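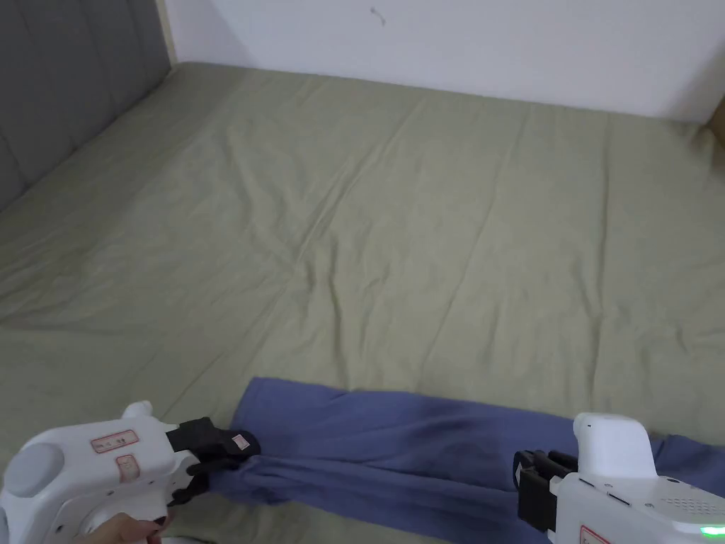
What causes creases in a fitted sheet on a bed placed against a wall?
Uneven corner tension is the main cause, and it is hardest to correct along the side that cannot be reached from the floor.

1. Bed and linen
The bed has a grey upholstered headboard with vertical channels and a light wood trim. An olive-green fitted sheet was used throughout.
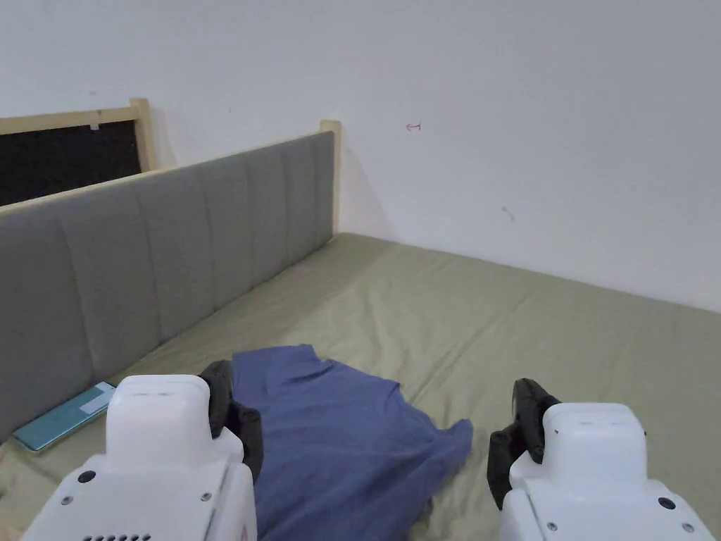
Tension was applied by hand, wall side first, then at the foot. Each making of the bed was scored on the Nendel scale, a crease rating developed for this course. The colour of the sheet was not treated as a variable.

2. Results
Sixteen makings were scored. Shallow wrinkles remained after smoothing, and diagonal folds were entered separately from ridges near the wall. 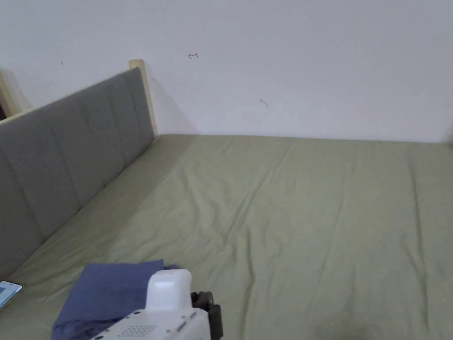

3. Folding of blue cloth
A blue cloth was handled on the same bed. Folds were recorded as edge, centre or corner, following the Tiltov worksheet. A centre hold left the remaining fabric free to spread to one side, so corner position had to be checked again before the next fold. 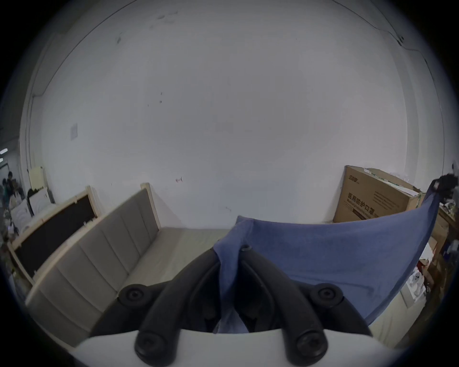
Fig. 4. Blue cloth held at a fold, headboard at left.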